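Chapter 2
The Story Before the Camera

Before you read
Think of a comedy film that you know well. Can you tell its story in two sentences? Try it now, on paper, and keep the paper until the end of the chapter.

In Chapter 1 we spoke about the people who make a film and how their work is divided. In this chapter we go back to an earlier moment, when the film exists only as some pages on a desk. These pages have different names according to their length. The shortest is the logline, of one or two sentences. After it come the synopsis, the treatment and, at last, the full screenplay.

We will follow one work through all these forms. It is the comedy Falton, written by Laurinda Bastos and Nuno Mota. The story happens in the small town of Ulidstead, where two brothers inherit a bus company with a single bus. The older brother wants to sell it. The younger one has already promised the whole town a free trip to the sea, and the trip must leave on Tuesday.

The first screenplay of Falton had 154 pages. The version which was finally filmed had 134. Those 20 pages were removed mostly from the first act, and we will study in section 2.3 what was in them. Many students are surprised that a comedy can lose a full wedding and still be understood. 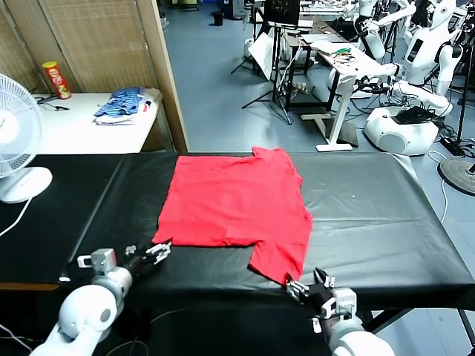
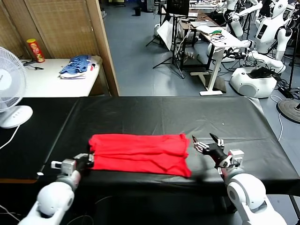 Figures 2.1 and 2.2. Red cloth on a black-covered table.

Bastos has described her way of working in a simple manner. She writes first the scene that made her laugh, even if it belongs to the end, and after this she asks what the audience must know in order to laugh also. Mota works in the opposite direction. He begins on page one and does not go on until the page is good. Their discussions about this were long, and part of them is kept in the letters that you will read in section 2.4.

A word about terms. In this book, "story" means everything that happens to the characters, including the things we do not see. "Plot" means the events in the order in which the film shows them. In Falton, the death of the father belongs to the story, but the plot starts in February, when he is already buried and the bus does not start. Please keep the two words separate in your written answers.

In this chapter you will learn
how to write a logline for a comedy
how a synopsis differs from a treatment
where the first act ends, and how to find this place in a screenplay
why a joke is sometimes moved to another scene

Key words
logline, synopsis, treatment, act, setup, payoff, running joke

2.1 The logline
A logline gives us the main character, what this person wants and what stands in the way. It does not give the ending. Benvinda Teixeira, the producer of Falton, received the following one from the writers:

"A dreamer with one old bus must take a whole town to the sea before his brother sells the bus."

Notice that the brothers have no names here. The names do not help us yet.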